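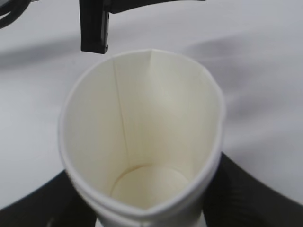

Malathi Shetty wrote in after the May issue to say she has been buying nicer and nicer beans for years and still can't taste the blueberries. The bag says blueberry, the person at the counter says blueberry, and what she gets every morning is coffee. Good coffee, she adds, but coffee. Is it her tongue, her kettle, or is everybody making it up?

I love this question, and I've been wanting an excuse to write about tasting for ages, so thank you, Malathi. The short reply is that your tongue is fine. The long reply is the rest of this page.

Flavor notes on a bag are comparisons. Whoever wrote them had several coffees lined up at once and was writing down how one was unlike its neighbors. "Blueberry" on a label very often means "next to the other three on the table, this one had a dark, jammy, fruity thing going on." Take away the other three and you've taken away most of what made it stand out. You're at home with one mug, half awake, with yesterday's mug as your only point of comparison. I couldn't pick out a blueberry under those conditions either, and I do this for fun most weekends.

So the best thing you can do is drink two coffees side by side. Really, that's it! Two different bags, same water, same amount, poured at the same time. You don't need to know any of the words. Take a sip of one, then the other, then back again, and ask yourself which is sharper, which is heavier, and which one hangs around longer after you swallow. I promise you will have opinions within a minute.

If you want to go a bit further, try a proper home cupping, the method we use at the club. It sounds fancy and it's about the least fancy way there is to make coffee: grounds in a bowl, hot water on top, wait, slurp with a spoon. There's no filter and no machine, and no pouring technique to get wrong. I like it for beginners because everybody's bowl comes out the same, so if two bowls taste different it's the beans talking.

You'll want matching bowls or short, wide glasses, one for each coffee, and I'd stop at four coffees the first time. Grind everything a little coarser than you would for a drip machine. I use 11 grams of coffee to 200 grams of water, which fits the little bowls I have, but a heaping couple of tablespoons will get you going if you don't own a scale. Smell the dry grounds before the water goes on. People skip this and it's my favorite part, because dry grounds can be wildly different from each other (one will smell like a peanut butter jar and the next like dried apricots) and that difference gets harder to find later on.

Pour the water on straight from the kettle, about half a minute after it boils, and leave it alone for four minutes. A crust of grounds floats up. Get your nose right down over the bowl and push the crust back with a spoon. There's a big puff of smell at that moment and then it's gone, so be ready for it. Skim off the foam and whatever bits are still floating, rinse your spoon, and go and do something else for a while.

The waiting matters more than anything. Very hot coffee tastes mostly of hot. I used to start in right away and wonder why everything was the same, and it was Chiến Thân who finally made me put the spoon down and talk about something else until the bowls were warm instead of scalding. Acidity comes forward as coffee cools, and sweetness too, and so do faults. A coffee that was lovely at the start can turn papery and sour by the end, and a shy one can open up into something you want to drink all afternoon. Go around the bowls three times, with a good gap between, and see whether your favorite changes. Mine nearly always does.

Slurp noisily. It spreads the coffee across your whole mouth and up toward the back of your nose, where most of what we call flavor is happening. You'll feel silly, and then everyone else will do it and it'll be fine.

About words, and this is for Malathi in particular: start big and vague. Is it fruity, nutty, chocolatey, flowery, a bit like toast? If it's fruity, is it more like lemon or more like a raisin? If it's like a raisin, leave it there. You can write "raisin" and be completely done. My own notebook has 43 coffees in it since last fall and the entries include "cola gone flat," "inside of a pencil case" and "Grandma's ham glaze," all of which tell me more than "notes of stone fruit" ever did. The word only has to bring the taste back for you.

It helps to eat things on purpose, too. Buy a small box of real blueberries and have one before you sip. Or put out a square of dark chocolate, a slice of orange and a few almonds on a plate and go back and forth. You're giving your memory something fresh to match against. I did this with the walnut rolls from Nedeljković (the bakery, for the newcomers, at the bottom of the hill) and found walnut skin in a coffee I'd been drinking for weeks without noticing.

A few things can get in the way. Toothpaste is the worst, so leave an hour. Very hard water flattens everything, and ours in Ulbridge is pretty hard, so a jug filter is worth borrowing for the morning if you don't have one. Old beans lose the fruity end first. If your bag has been open since the winter, the blueberries may well have been in there and moved out.

For a first pair, pick two that are far apart. The washed Samura and the natural Restia from our spring list would be perfect. Samura is bright and clean, close to black tea on a good day, and Restia is the loud, boozy, berry one. If you've tasted those two together and still say "coffee," come and see me and I'll put the kettle on, because I'd really like to taste them with you.

We'll have both open at the next club morning, from 10 until we run out. Bring a spoon, and bring whatever you've got in the cupboard at home, even the supermarket can. The can is always a surprise. Malathi, if you find the blueberry before then, please write back and tell me which bowl it was in.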